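The long white tool in the third drawer

Ho-yin Siu has worked in the same fitting-out business in Jarnley for 10 years, and in that time he has thrown away very little. When the firm took on a new unit last August, the job of deciding what came along fell to him and to Feng-yi Fung, who runs the office.

They began with the hand tools. There were over 3000 items on the old stock list, many of them entered twice under different names, and a good number with no name at all. "White thing, long" appeared on one page. So did "other white thing".

Fung wanted every tool looked at in decent light before it was given a place. The new unit has glass wall panels, and small differences between one handle and the next show up well beside them. A drawer that had seemed full of the same object could be sorted in an afternoon.

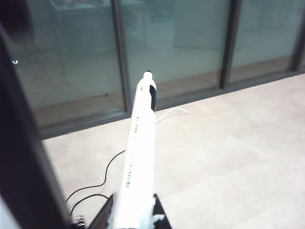 A long white tool with a black inset near its rounded tip, with glass wall panels behind.

The slim tools gave the most trouble. They roll, they slide under heavier things, and once they are lying flat in a drawer they are easily taken for one another. Siu's answer was shallow trays, one tool deep, with the tips all facing the back. He cut the dividers himself from offcuts and lined them with felt.

Small markings turned out to be useful too. Where a tool has a row of dots or ticks along its body, Fung copies the pattern on to the tray label in pencil. It is slow work — she gave it an hour each morning through the winter — but people now put things back where they found them.

Duplicates went to the Aden workshop across the road, which took 63 pieces in the first month. Anything cracked was set aside for recycling. Siu kept one box of tools he could not identify, and it sits on the shelf above his bench with a question mark on the lid.

The finished list has 129 trays on it. Fung prints a fresh copy when something moves, and the old one goes on the back of the door for phone numbers.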